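Home | Gallery | Table & Kitchen | Notes | Contact

Glasses With a Stem - a small gallery

Reading time: 3 minutes

I started to collect stemmed glasses when my wife and I moved to the apartment in Uysal street. Before this we drank everything from mugs, also the wine at New Year. My neighbor Hüsnü Gündoğdu gave us two old glasses in January, and after that I could not stop. Now the shelf is nearly full and I must be more strict with myself.

I am not an expert. I only write what I like in a glass and what I learned from washing many of them. If you know more than me, please write, I will read it with pleasure.

The first thing I look at is the bowl. I like it wide, in the shape of a bell, so that it opens toward the top. A bowl like this is pleasant for water with lemon, for fruit cream, and for a cold soup in small portions. With a narrow bowl the spoon hits the wall all the time and you hear it in the whole room.

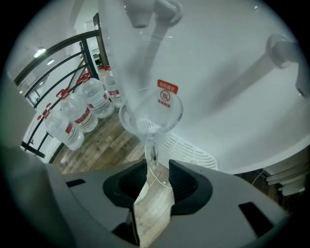 The second thing is the stem. A thin stem looks light on the table, but it is also the part which breaks first. I broke two of them by twisting the bowl with one hand while I held the foot with the other. Now I hold the bowl from below and turn only the towel. It is slower, and I have not lost a glass since the summer.

Clear glass is my favorite. Colored glass can be beautiful too, but I want to see what I drink. The bad side is that every drop of hard water stays as a white spot. A spoon of vinegar in the rinsing water helps. Witold Zalewska from the Friday market in Plindska told me to use an old cotton shirt for drying, and he is right, paper leaves small hairs.

Then there are the stickers. If a sticker has a warning on it, read it first, and if it is in a language you do not know, ask somebody or translate it with the phone. A warning about heat is easy to miss when you are happy with a new glass. After reading I take the sticker off with warm water and a little cooking oil - never with a knife. The glue that remains goes away with soap.

For storing, I put the glasses standing on their foot, with space for a finger between them. My mother always kept them upside down, and we still discuss this on the phone.

Recent in Table & Kitchen

- Sixteen spoons from the Clornari flea market
- How I repaired the Staltska cupboard door
- Tablecloths for a round table
- Jars with a good lid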